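Some notes on the new Flalora record, Cimska, in parts. I have had it for a week and mostly want to talk about how it was recorded. Songwriting opinions are near the end, and there aren't many.

1/ Recorded at Boychuk, the live room in Lovville. The previous album was assembled at home over two years from separate takes. For this one the basic tracks are drums, bass and both guitars playing together, with vocals added later.

2/ Tempo is the first thing you notice. Track one starts near 100 bpm and is clearly faster by the second chorus. No click. The drift is gradual and the bass follows it closely, so it reads as a band speeding up and the edits (I can hear one, before the bridge) are placed where it doesn't matter.

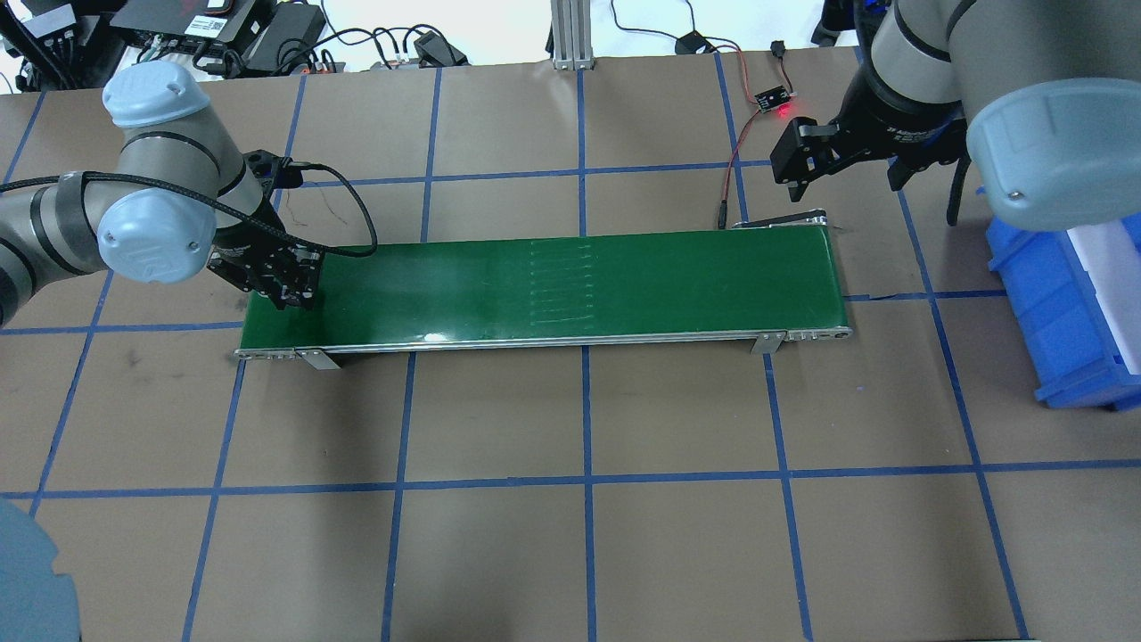
Lovville, 2022-10-01

3/ Second listen, on monitors this time. The drum sound is mostly room. Close mic on the snare is low in the mix and there is a short natural decay on everything. Kick has little click to it. On small speakers it nearly vanishes and you get the bass guitar instead.

4/ Mwangi Mugo mixed it. His habit of keeping the lead vocal dry and slightly under the guitars is all over side one. I think it costs them the words on track three, where the low harmony sits in the same range as the organ.

5/ Guitars are panned hard, one each side, and stay there for the whole album. If you listen on one earbud you will lose half the arrangement. Mono fold-down is fine, I checked.
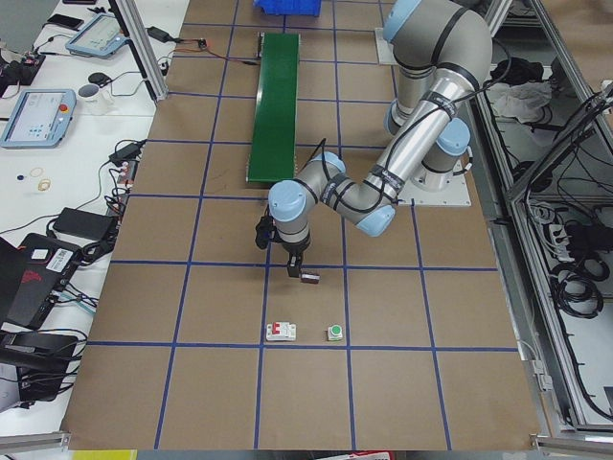 6/ Track four is where that panning earns its keep. Left plays the straight part, right answers half a bar late, and the gap closes each time the verse comes round. By the last verse they are in unison. It would be mud in the centre.

7/ Length: 32 minutes. The last one was almost twice that and sagged badly after the single. The sequencing here is better, though I would swap tracks six and seven, as both six and five are slow and in the same key.
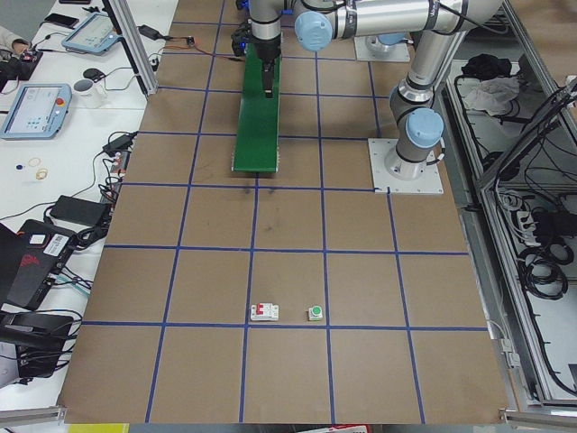 8/ Mastering next. The download is loud but not crushed. The vinyl is cut quieter and has a bit more top end than I expected. My copy has a faint tick through the opening of side two. A second copy I borrowed doesn't, so I assume it's a pressing fault on mine.

9/ Songs, briefly. The single is the weakest thing here, with a chorus that arrives too early and then has nowhere to go. The closer is the best they have done: two chords, no drums until the last verse, and a vocal take with an audible breath before every line. I'm glad they left those in.

10/ They played four of these in February and the arrangements have been trimmed. The long intro to track five has gone completely. I miss it a little.

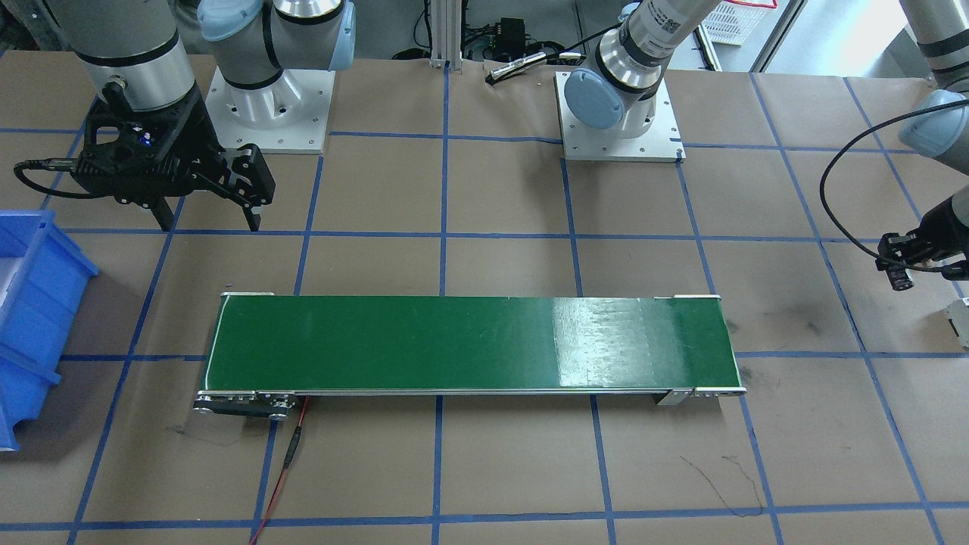 Two arms, one with its gripper pointing down.

11/ Credits are on the inner sleeve only and are missing from the download. If anyone has a readable scan, please post it. I'd like to know who played the organ on track three.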